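2023-03-08

Soft case, second session

Picking up where I left off with the mesh. I'd written "try tighter elastic" at the bottom of the last page and underlined it twice, and now I can't remember if I meant tighter elastic or just less of it. Went with less. Cut it 40 mm short, pinned it, hated it, unpicked the whole thing. The mesh gathers up like a shower cap and then nothing flat will slide in behind it. So the elastic goes back to where it was in January, and I owe Karim a coffee because he said so at the time.

Spent the rest of the morning on the red paddle case, our reference for the Plirkano pouch. I like this little case a lot! The shape looks so simple until you try to draft it – round and fat at one end, then it pulls in toward the other, and the curve between the two is where all my paper patterns go wrong. I traced it onto brown paper, folded the tracing down the middle, and the two halves didn't match. Traced it again with the case pressed flat under the steel ruler and they still didn't. I'm going to draft from the good half and mirror it. Karim thinks the lopsidedness is on purpose, for the hand. I think it's a tired seam. We agreed to disagree and ate lunch.

Things I want to keep from it: the black edging against the red (it hides a wobbly seam, and mine are wobbly), the black mesh on the front, and the zipper following the edge. The stuff that goes in and out of it today was the gray round thing and the ball on its string, which is a pain of an object to pack because the string always wants to come along last and get in the zipper.

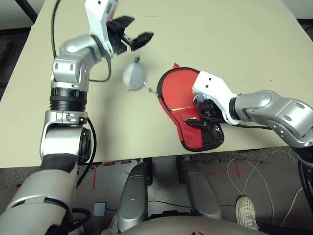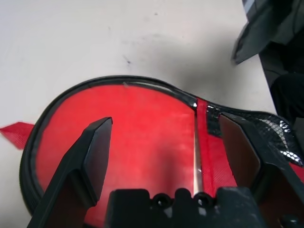 Red case, black edging, pale table.

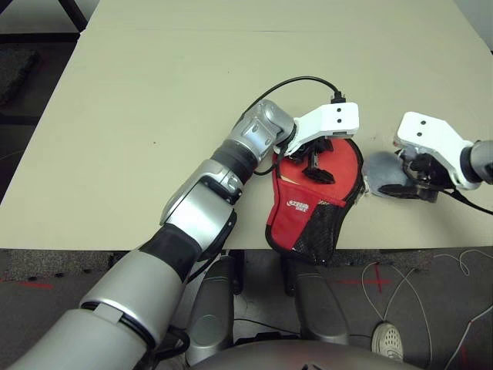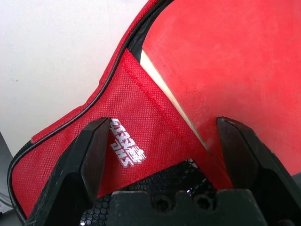
Fabric next. Three reds came in the Nundska envelope and I can't tell two of them apart unless I take them over to the window. The third is more of a brick color and has a nicer hand, but it frays if you so much as look at it. I zigzagged a scrap and it held up to some rude tugging. Then I tried the same scrap with a straight stitch and pulled the whole edge off in one go, very satisfying, very bad news. If we use the brick one it needs binding inside as well as out, and that's one more pass on every piece. Times 300 pieces, no thank you.

Seam allowance: I've been cutting at 7 mm all the way round and I'm sticking with it on the straight part. On the tight corner I want to clip in every finger width or so before turning. I forgot on sample B and the corner came out with a pleat in it like a dumpling. Sample C is clipped and much better, still a bit lumpy where the edging overlaps itself. Could I start the edging somewhere else? Maybe right by the zipper stop, where there's already a lump. Try on D.

Zippers. Foley sent the coil ones again instead of the metal. I don't mind the coil, it goes round the curve without complaining, but Karim has his heart set on metal teeth and his cycle sheet is made out for 4,000 pulls, so he can be the one to sit there pulling it. I've emailed Foley to ask if the metal comes in black tape at the longer length. If it doesn't we'd have to join two and I'd much prefer to change the opening.

Oh, and the opening. It's too short on every sample so far. You can get a hand in but then your knuckles catch on the way out, and if you're holding something it's hopeless. I moved the zipper end down on the drawing by a thumb's width. Need to check that doesn't run into the top of the mesh – it looks close on paper.

Lining: leave it for now. The pale one from the Kovenura roll is pretty but shows every pencil mark, and I draw on everything.

The walking foot on the big machine is squeaking again. Oiled it, wiped it, ran three scraps through before the marks stopped coming off on the fabric. Don't put the good red under it until somebody's run another scrap.

For next time:
D with edging started at the zipper stop
mirror the good half, recut the card template
white thread for the logo patch, we're down to the end of the spool
ask Karim Shawky for my small scissors back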